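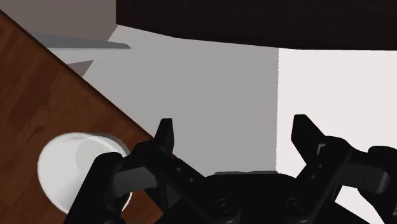

Bench side, June

Adhesive notebook, Ostley bench, June

Carried on with the hide glue batches. Same granules from Hitanport as last time, soaked overnight in the fridge and warmed in the small pot. Weighed out 20 g per jar, two parts water by weight. Jar 3 was short on water, so I topped it up before heating and marked the lid.

Open time is still the problem. With the shop door open the glue skins over before I can get the second board down. Closed the door, warmed both faces with the heat gun on low, and the next four joints went together without a fight. Squeeze-out was even along the length on three of them. The fourth was dry at one end and I don't trust it.

Break tests on the older maple samples, in pounds at failure:
Plain Hitanport, no additive: 1169
With urea: 1000, broke on the glue line
Harard liquid, straight from the bottle: over 98 percent wood failure, load not written down (my fault, gauge had been zeroed before I read it)

The urea sample had a gap you could see before loading, so I would not read much into it. Needs repeating with a fresh pair of boards planed the same day.

Smell from the Harard bottle is stronger than the last one. Check the date code on the bottom against the one in the cupboard.

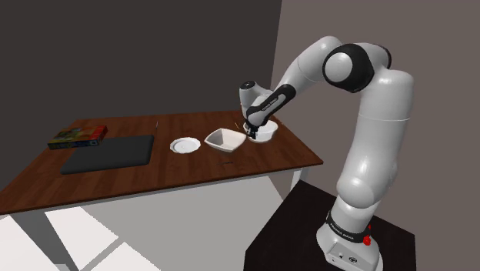 To do

Order more granules. Politis has the higher gram strength but only in the big bag.
Repeat the urea break, two samples this time.
Clean the pot tonight, hot water only, no scraper on the coating.
Leave clamps on the fourth joint until morning, then saw it open at the dry end.
Borrow the other thermometer. Ours reads low against boiling water and I have been adding the difference by hand.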